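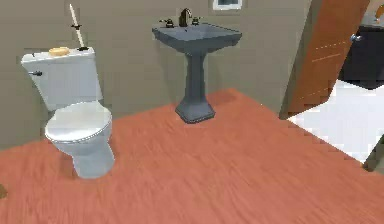
Simulated bathroom from the test set, with the door open to the next room.

Wanted: people who doubt robot demos

Mirlow is looking for participants for a comparison of controllers in simulated homes. We pay by the session. You do not need a degree, and you do not need to like robots.

We have read plenty of claims about household robots that can find a bathroom, open a door or fetch a ball. Most come with one good run and no word on the bad ones. We want to put two controllers through the same rooms, the same start points and the same time limits, and have people outside the field judge what they did. One controller was written in our Westham office. The other comes from Rathjen. You won't know which is which until your scoring is in.

What you would do

Watch recorded runs on a screen and mark each one as done, partly done or failed. Write a line on why. Later sessions let you drive the simulated robot yourself with a gamepad, so we have a human score to set beside the two machines. There are 300 runs in the first batch and 800 in the second, split among all participants.

The rooms are plain, and the picture quality is low on purpose. Both controllers get the same low-detail camera feed, and we don't know yet whether either one copes with it. A soap bar is a few pixels at that size. If you think a run proves nothing, there is a box for that too, and we count those marks.
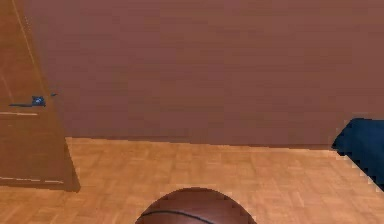

Ruba Hattar, who scored the pilot, told us that the doors bothered her most: a controller could reach one and stop, and the old form let that pass as a success. She wanted the form changed before anyone else was paid to fill it in. We changed it, and kept her first scores in the file next to the second set.

Who can apply

Adults with a steady internet connection and a few free hours a week in August. Gamers are welcome, and so are people who have never held a gamepad. Please don't apply if you work for Rathjen or have tested for them — we can't use your scores.

Pay is $200 for the full set of sessions, or a part of that if you leave early. Your pay does not depend on how you score.

What we can't promise

A winner. Simulation is cheap and tidy, and a good result in it may mean little in a real hallway. We will publish every score, ours included, even if the two controllers come out even.

To apply, write to Shabnam Dhanial at Mirlow, quoting reference 1146, with two or three sentences about a machine that let you down. Applications close 7 June 2026.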